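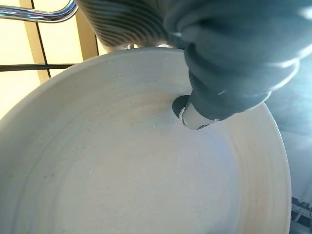
Large shallow bowl, cream-white glaze, interior. Specks visible on the inside wall.

Bekia Pottery Studio – Shared Workroom Inspection
Date: Jan 14, 2022
Inspected by: Zlata Mykhailiuk
Last inspection: September

KILN ROOM

Kiln lid closes flush – OK
Hinge bolts tight.

Clear space around both kilns – ACTION
Cardboard boxes stacked against the back of kiln 2. Moved during the inspection. The floor tape is worn off on that side and needs to be put down again.

Vent fan running – OK
Duct clamp replaced after the last inspection, still tight.

Cutoff switch labeled and reachable – OK

Heat gloves and dark glasses on hook – ACTION
One left glove has a hole at the thumb. Take it out of use. New pair ordered from Fondix.

Extinguisher charged, tag current – OK
Gauge in the green.

GLAZE AREA

Buckets labeled with name and mix date – ACTION
3 buckets with no date. If the owner can't be found by the end of the month they go out with the glaze waste.

Dry materials kept in closed bins – OK
The scoop was left in the silica bin. Put back on its hook.

Respirators bagged and cartridges dated – OK

Safety data sheets in binder – ACTION
The sheet for the Nudia clear is missing. Print and file.

Finished ware meant for food – see comment
Run a fingertip around the rim and foot of each piece. Wipe out dust and lint before judging the surface, then look at any specks that stay put. Rough spots get ground down with the stone under water, with eye protection on. Pieces with pinholes or crazing inside go on the decorative shelf.

WHEELS AND CLAY

Foot pedals return to stop – ACTION
Wheel 2 creeps with the pedal all the way back. Tagged out until adjusted.

Cords off the floor and dry – OK

Pug mill guard in place – OK
Bako mill. Guard screws were finger loose, now tightened.

Floor wet mopped, no dry sweeping – ACTION
A push broom was found behind the slab roller again. It has been removed. Please use the mop, even for small spills.

Sink trap emptied – OK
Next due when the line on the bucket is reached.

GENERAL

Exits clear, exit lights working – OK
First aid kit stocked – ACTION
Low on bandages and no eyewash left. Buy 2 bottles.
Shelf 56 bracket – ACTION
Bent at the wall end. No heavy ware on it until the bracket is changed.

Signed: Z. Mykhailiuk
Copy posted by the sign-in sheet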